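Etim Street Tenants Association
Minutes of the December meeting

Held in the ground floor lounge, Monday, 7:00 p.m.
Chair: Eluned Gape
Quorum was met.

1. Minutes of the last meeting
Approved with one correction. The bike room key deposit is per key, and the earlier minutes had it per household.

2. Heating
The chair read the reply from Lurner, the managing agent. Lurner accepts that the radiators on the third floor were off for 8 days and says the pump has been replaced. It did not answer the question about a rent credit. Several tenants said the back bedrooms are still cold in the morning. Agreed that anyone affected should write down the temperature at breakfast and at bedtime for a week and put the sheet in the association mailbox. The chair will write to Lurner again and ask for a yes or no on the credit.

3. Laundry room
Two dryers are out of order. The repair firm, Dalanix, has been twice and is waiting on a part. A tenant asked whether the card reader could be switched off until then, as it keeps taking payment on the broken machines. Refunds so far come to $27. The chair has the receipts and will send them in together.

There was a long discussion about the sign-up sheet. Some want it back, others said it was ignored last time. Vote: sign-up sheet to return for weekends only. Carried, 3 against.
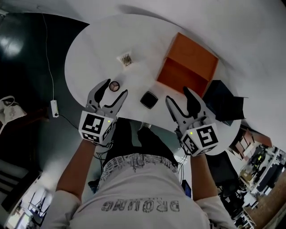
4. Lounge use
The rule on booking the lounge has not been changed in years and refers to a phone number that no longer works. New wording was read out and accepted: bookings go on the calendar by the door, no more than two evenings a week per household, chairs stacked afterward. The request to allow bookings past 10:00 p.m. was turned down.

5. Money
Balance is $617. The only spending since last time was on printing and a new lock for the notice board. A proposal to buy a second folding ramp was put off until prices are in.

6. Packages
Parcels are still being left on the stairs. The chair will ask Lurner about shelving inside the front door. Tenants on the first floor asked that people stop buzzing them to let couriers in.

7. Any other business
The hall light outside 2C flickers. Reported again.
Snow shovel is missing from the back hall. Please return it.

Next meeting to be posted on the notice board. Closed at 8:40 p.m.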